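Re: Correa Trio live set, mono or stereo?

triren_ears
The Asness reissue of the Saturday late set has a stereo image on side 2 only. Side 1 sums to mono below 4,000 Hz. Is my copy bad, or is the transfer like this?

Trisex
Not your copy. The tape was recorded with one overhead and a spot mic on the bass. Side 1 is the overhead alone. Compare the bass solo at the end of side 1 —
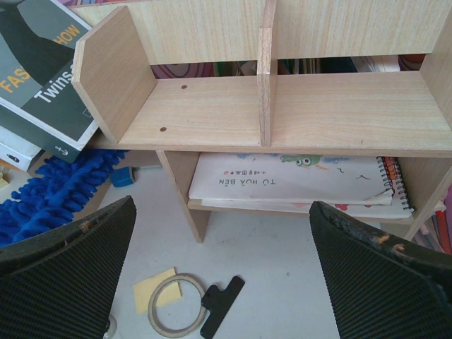
— with the opening of side 2. The string noise moves left by a clear margin. That is the spot mic coming up.

E. Sarmiento
I disagree. Encarnación Sarmiento here, I did a flat transfer of the earlier pressing. Side 1 has piano bleed in the right channel at low level. A single overhead would not give you that. Someone folded it down at the cutting stage.

Trisex
Bleed at what level? Crosstalk in the cartridge would do the same.

E. Sarmiento
36 dB down, and it stays there when I swap cartridges.
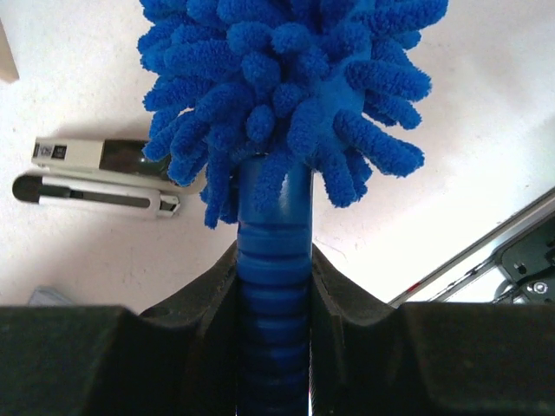 Blue duster, next to the stapler.

triren_ears
Matrix on mine ends in 281. Does yours?

E. Sarmiento
No. Different cut, then. Post the full runout for both sides.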